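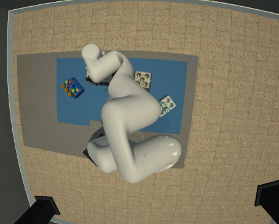
One reader wrote after the January post to ask if the Grurkico floor washer was worth the money over a flat mop and a bucket, and said the store demo had only been done on shiny vinyl. Fair question. I have used mine on tile for 7 weeks now and can answer most of it.

The Grurkico is a cordless washer with one roller, a clean water tank and a dirty water tank. I paid $398 at Sarantis, with the dock and 2 rollers in the box. Setup took a few minutes. The handle clicks into the body and does not come off again without a screwdriver, so check where you plan to store it first. Mine didn't fit in the broom closet.

On flat tile it does well. Dried coffee came up in one pass, tomato sauce took two. The floor is damp afterward but you can walk on it in socks before long. I ran it with plain water most of the time and with a capful of Panalance on the hallway and the kitchen. The Panalance did not leave a film. It does foam if you pour too much, and foam in the dirty tank sets off the "full" light early.

Grout is another matter. The roller is soft and rides over the joints when they sit lower than the tile. Loose dirt comes out. Old gray staining stays put, and I still went over the worst lines by hand with a Retside brush, which cost very little and did more for the grout than the machine did. 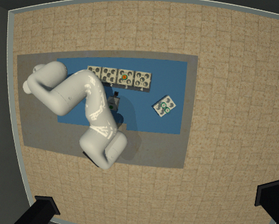 Tan tile in staggered courses, with thin darker joints.

Speckled tile hides crumbs, and it is easy to miss a strip. I started working in rows from the far wall back to the door, overlapping by half the roller. There is a headlight, but it only helps in the evening with the overhead light off.

Noise: I measured 71 decibels on the normal setting with a phone app, standing at the handle. You can talk over it. The boost setting is louder and drains the battery fast, and I stopped using it after the first week.

Edges are good on the right side. On the left the housing sticks out past the roller and leaves a dry band along the baseboard, so you have to turn around and come back the other way. For a machine at this price I expected better.

Cleaning the washer is the part I like least. The dock rinses the roller, but hair wraps around the ends and has to be cut off. The dirty tank needs to be emptied every time — leave it overnight and you will smell it. The filter has to dry completely before it goes back in, and the box does not include a spare.

If you have a lot of hard floor and mop several times a week, I would buy it. For one small kitchen, keep the bucket and get the brush. Sarantis takes returns on opened floor machines, but you pay the shipping.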